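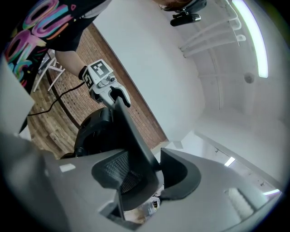 Window screen care

A window screen is a sheet of mesh held in a frame by a rubbery cord called spline. I look after 26 of them in my house in Mandside, so I've got opinions! Most of mine are fiberglass, with a few aluminum ones on the porch.

Cleaning

Take the screen out, lay it flat and go over both sides with a soft brush and soapy water, then hose it gently (no pressure washers, please). I do mine every July.

Repair

Small holes can be patched. Anything bigger than my thumb and I put in new mesh, usually the Okoth kind, and new spline too – the old stuff gets brittle.

See also: Storm windows, Weather stripping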